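Wrist camera or fixed camera for bowl picking? (Boyer parallel gripper)

Started by plolberg_tom, 30 November 2025

plolberg_tom wrote:
Stilholm are pushing their wrist camera kit as a replacement for a fixed one. I've had it on the arm for 3 weeks and I'm not convinced. Task is a beige bowl and a small brown dish with dark bits in it, on a white table. Up close it gives me this:

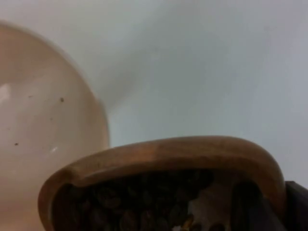 Wrist view, dish in front, bowl behind

Lovely if you want to inspect specks. Not much help if you want to know where the far side of the bowl is. The brochure says "full scene awareness". Does anyone get that?

greyarm wrote:
You're judging it at the worst distance. Back off, take your view, then go in. I run mine that way at Landwood and it's fine.

plolberg_tom wrote:
I do back off. Then the last bit of the approach is blind, and the last bit is where I get my misses. 352 attempts logged so far and the wrist-only runs are no better than what I had with the old fixed camera. I could have saved the money.

hexkey19 wrote:
No better on what, though? 352 attempts split how? If you changed the fingers halfway through, the number means nothing.

plolberg_tom wrote:
Fair. Same fingers throughout, but I did shift the lamp once. Fixed view for comparison:

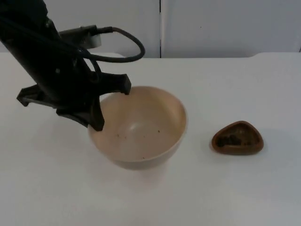
My trouble with the Boyer is that the tips are narrow and a thin round rim gives them very little to hold. Be a few millimetres out and you shove the bowl along the table. No camera cures that, whatever Stilholm say.

greyarm wrote:
Disagree. Mine does rims all day. Have you checked your calibration since fitting the kit?

plolberg_tom wrote:
Twice. Got the same answer both times.

hexkey19 wrote:
Pale bowl on a white table is asking for trouble as well. Stick a dark mat down and repeat it before blaming the gripper. And watch that cable loop, I had one snag on a wrist turn and it pulled the plug half out.

plolberg_tom wrote:
Will try the mat. I'll do 19 runs with each camera, lamp left alone this time, and post the lot, good or bad.

greyarm wrote:
19 is too few to settle anything.

plolberg_tom wrote:
It's more than the brochure gives. What would you want, then?

hexkey19 wrote:
Some 50 each, and swap cameras every few runs so the light doesn't favour one.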